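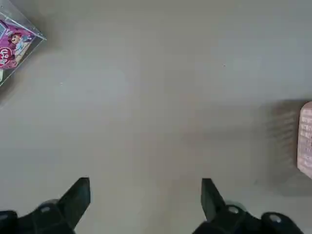

Teaching the arm by remote: your questions

Do I need to know how to code?
Nope! I don't either. You hold the Savico hand controller, the arm copies you, and Lurix saves the whole run. If you can work a claw machine you'll be fine (and you'll win more often).

Why is my view so close to the table?
You're looking from the wrist, so the black fingertips are always down at the bottom and boxes off to the side get chopped. Swing the wrist slowly until your box sits between the tips, then go down.

Any trouble with clear plastic boxes?
A bit, yeah. I go by the bright print inside and nearly miss the edges. Line up on a corner and close gently.

How many runs does one task take?
My first box-moving task took 137, and 13 of those I threw out for bumping the table. I'm at 597 now and still hoping for 1,000 by March.

Can I push the arm by hand instead?
Sure, switch to free mode first. I like it for short moves, but your hands will get in the view.

Updated October 29, 2022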